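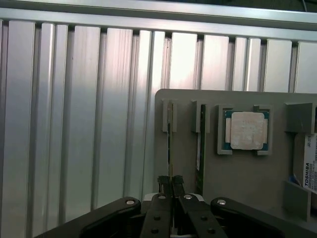

Can the Stiltix assembly kit handle desktop PC work (RAM, CPU, drives) without a separate force sensor at the wrist?

Lies Jacobs
Posted in Automation kits, February

Milan Van Damme
It depends on the part. The base kit reads force from the joint currents only, and that is coarse. For drives in plastic caddies it is enough, as the caddy guides itself once the first edge is in. For memory it is marginal. A module needs a firm, even push on both ends, and the estimate from joint current drifts as the arm warms up. For the CPU I would not try it on a board you want to keep. Pins in the socket bend at forces the base kit does not register.

We have run the kit in our repair shop since last year. The quote from Tevivar lists the wrist sensor as an option on page 7. Order it with the kit. Fitting it later means redoing the tool calibration and, in our case, a replacement cable that took weeks to arrive.

Two settings matter more than the sensor, in my opinion. The first is approach speed. The default is too fast for slots, so drop it to 2 mm/s for the last part of the travel. The second is the search pattern. Leave the spiral search off for memory and use a straight line search along the slot.
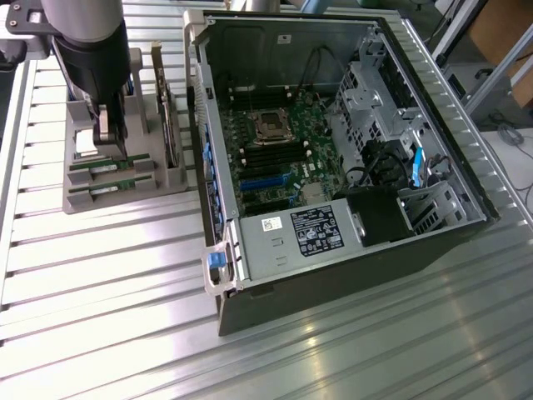 The fixture needs the same care. If a module sits at a slight angle in its holder, the gripper picks it up at that angle and you will chase an insertion fault that has nothing to do with insertion. Check the seat of each part before you touch any motion setting. Clamp the case as well. A tower on its side looks heavy enough to stay put, but it creeps when the arm pushes near one end.

Vlasta Berisha
Returned ours. Support was slow and the manual still describes the old gripper. Can't comment on the sensor.

Chun-yin Chang
Milan's answer matches what I see, with one correction. The drift can be zeroed. There is a routine under Maintenance that takes 60 seconds, and it can be called from a program. I call it before every memory pick and the readings are stable enough to use as a stop condition.

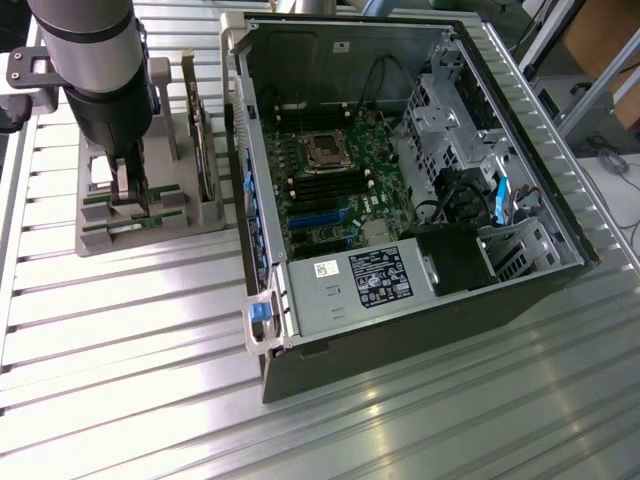 Wrist down at the parts tray, CPU socket empty.

On fixtures, we print ours from the Orkau files and change the clip depth to suit the modules. The stock clips grip too hard, so the fingers slip upward on the pick. Teach the pick pose with the part in place and the gripper open, then close by hand in small steps and watch whether the part shifts.
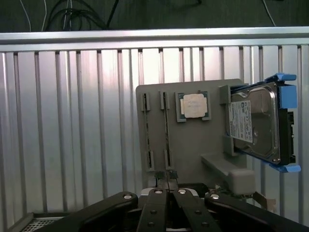
Gripper open below the panel: RAM, CPU and hard drive in their holders.

Clean the old thermal paste off the CPU before it goes in the holder. Residue on the heat spreader gets onto the fingertips, and after that every grip force you have tuned is wrong.

The vendor rates the fingertips for 1,000 cycles. Ours were worn well before that on caddy work, so keep a spare set.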